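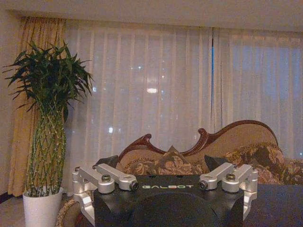
3.2 Settlement at Vitano

Vitano began in February as a rail siding with 7 families. Landeg's survey map places the depot, the store and the land office on one street facing the tracks. By the second census the town had 660 residents and a school with 46 pupils. The oil lease on the Nicholas tract lapsed after two dry wells, and most of the drilling crews left for Bitus. The post office closed a few years later, and mail was sent to Itport.

Figure 4. Robot gripper before a sofa and curtained window.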